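Tables and tableware: the Enness hall refit
Gallery, December 2023

The tables at the Enness hall were replaced in June. The old ones had been in use for 27 years and most had split along the edges. The new ones came from Proretti, and the cups and lidded tubs for lunches and parties were ordered separately from Plurnine. This page shows the new things in use.

The tops have a strong wavy grain and no two are alike. They mark less than the old ones did, but please still use a mat under anything from the oven. 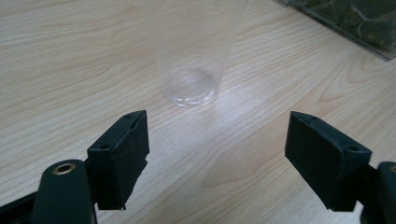
Can the clear plastic cups go in the dishwasher?

Top rack only, on the short wash. Stand them upside down and leave a gap between them, as they scratch when they knock together. Anything cloudy or cracked goes in the recycling bag by the back door.

Clear cup on one of the new tables. You can see the grain through the side and the thicker ring at the base. We bought 300 of these, and they are kept in the tall cupboard next to the sink.

Cups are stacked in sleeves of 55. Please finish an open sleeve before starting another.

The Villanueva room is laid out the same way but has its own cupboard. Hirers who need more cups than they find there can take them from the main kitchen and write the number on the sheet inside the door. Spare keys are on hook 208.

Back to all galleries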